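Bedimton Reading Notes: a collection of short reader reviews of novels

About this collection

Welcome, and thank you for stopping by! This file goes with the Bedimton Reading Notes, a set of 2822 short reviews of novels and story collections, written by members of four reading circles and gathered up by Müzeyyen Tekin and Tzu-hsuan Yau. We have tried to set down everything you might want to know before you use it, and if we have gone on a bit in places, please forgive us (we are both readers before we are anything else, and readers do tend to go on).

The reviews were written for other members to read, usually within a week or two of finishing the book. Most are a paragraph or so long. The shortest we kept has five words and the longest runs to several pages, mainly about one uncle in a family saga whom the reviewer could not forgive.
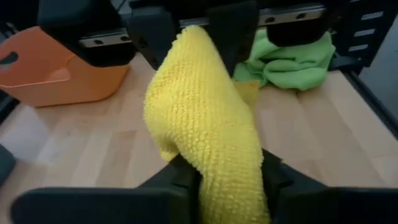
Where the reviews come from

The four circles are Bedimton, Brirkier, Akgül and Torken. Bedimton is the oldest and the chattiest, and you will find more family stories and village mysteries there than anywhere else. Brirkier leans towards crime and is quite strict about endings. Akgül reads a good deal in translation, and its members often mention the translator's work, which we were delighted to see. Torken joined last, in May, and brought us 110 reviews of historical novels, nearly all of them set at sea.

Every reviewer agreed to be included. We took out surnames, street names and anything about a person's health, although we left in the remarks about husbands who guessed the ending.

What is in each entry

Each review sits on its own line in the file called reviews.csv, with these columns:

id: a plain running number
circle: one of the four names given earlier
title: the title as the reviewer wrote it, so do expect the odd missing "The"
kind: family, crime, historical, romance, short stories or other
rating: a whole number from 1 to 5, or blank
finished: yes, no or skimmed
text: the review itself

The "skimmed" value was Tzu-hsuan's idea and I was against it at first, thinking people would be too shy to own up. They weren't shy in the least! Do have a look at those reviews if you have an afternoon to spare, as some of them are the liveliest in the whole collection.

A note on ratings

Please be a little careful with the ratings. Brirkier gave no ratings at all in its early months, so those entries are blank, and a blank does not mean a poor book. Akgül allowed half marks for a while and we rounded them up, which may make its members look kinder than they are. Romance does rather well everywhere.
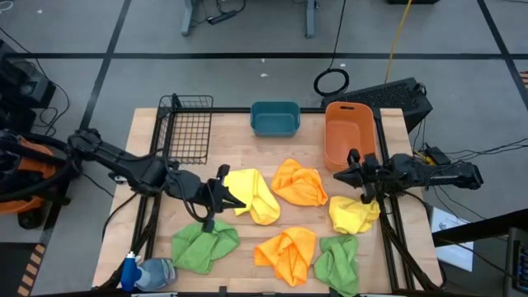 Spoilers

We went back and forth over spoilers for a long time. In the end we left them where they were and marked the 90 worst offenders in a separate file, spoilers.txt, which lists their id numbers. If you mean to show the reviews to people who may yet read the books, leave those entries out. There are surely milder ones we missed, and we would be glad to hear of them.

Spelling and language

Nearly all the text is in English. Müzeyyen corrected spellings only where a word could not be made out at all. Names of characters are spelt every which way, sometimes within one review.

Known gaps

Very few children's books, hardly any science fiction, and no poetry. Two reviews of the same novel in the Torken set are the same text sent in by a married couple. We kept both, as each of them insisted on having written it.

Using the collection

You are welcome to use the reviews for study, teaching or your own enjoyment, so long as you name the collection and do not try to work out who the reviewers are. Corrections can be sent to either of us with the id number in the subject line.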